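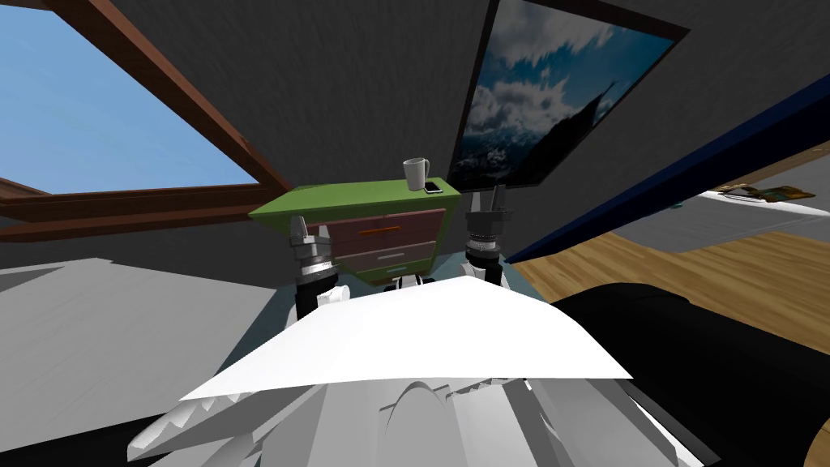
4. What changed for the room staff

I'll start with the part I got wrong. When we set up the Lendby study with Matidham, a company that runs furnished rentals, I figured the big change for the people on the turnover crews would be speed. We had 144 simulated room resets logged by May, and I was sure the story was going to be minutes saved. Then I sat down with the crews, and what they wanted to talk about was other people's phones.

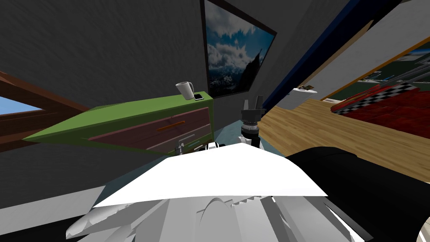 Page last updated: May, 9:40 a.m.

Figure 4. Simulated attic bedroom from the robot's viewpoint, with a mug and a smartphone on top of the green dresser.

Before the pilot, a cleaner who found a phone on a dresser picked it up, wiped under it and put it back. That took a few seconds and no thought at all. Once the Vuvano planner was in the loop, every personal item became a decision somebody had to sign off on — is this trash, is this a dish, does this belong to the guest? A mug is pretty easy (it goes to the kitchen). A phone like the one in Figure 4 sends a request to a person at a desk, and that person used to be out on the floor with a cart.

Rosalie Hollenstein, who led crews at Matidham for 9 years and now works that desk, told me she likes her knees better and her afternoons worse. During a busy checkout window she handled up to 68 requests, and most of them were things she would have settled with one glance in the old job. She also missed the company! Cleaning was done in pairs, and the desk is a one-person job.

We tried two fixes in simulation. The first let the planner leave small items where they were and work around them. The crews liked that one right away, though it leaves a dusty patch, and the person doing the final check has to know to look for it. The second grouped the requests by room, so Rosalie got one screen per bedroom and could answer everything on a dresser top together. I liked that one better on paper. She didn't, at least at first, and we ended up reworking the Gasser request screen with 5 of the desk staff before she'd use it for a full shift.

I don't want to oversell any of this. A simulated attic has no guest coming back upstairs for a charger, and the crews brought that up more than once. Section 5 gets into how we plan to handle interruptions.

Questions about this paper? Contact the Lendby study team | © Lendby study authors | Back to top

This site uses cookies to remember your reading settings. Accept | Manage choices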